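Open day at Brolladlow, the Marchetti repair workshop

I'd been looking forward to this one since July, and it was even better than I'd hoped! For 5 pounds you get the full tour, tea included, and the best stop by far was the benches where old office computers are taken apart for spares.

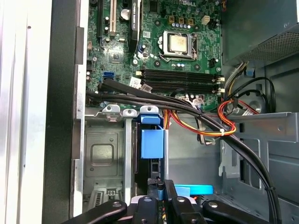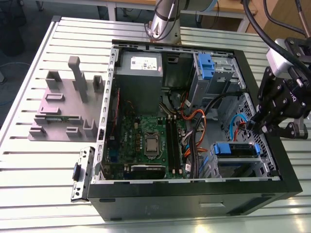
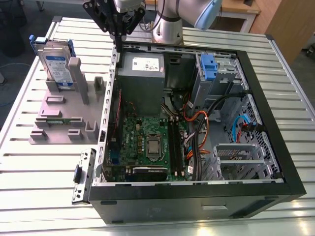
Desktop towers on their sides with the insides showing – green motherboard, processor and plenty of cable.

I could have stayed all afternoon (I nearly did). Go early, as the Clolix car park only has 50 spaces.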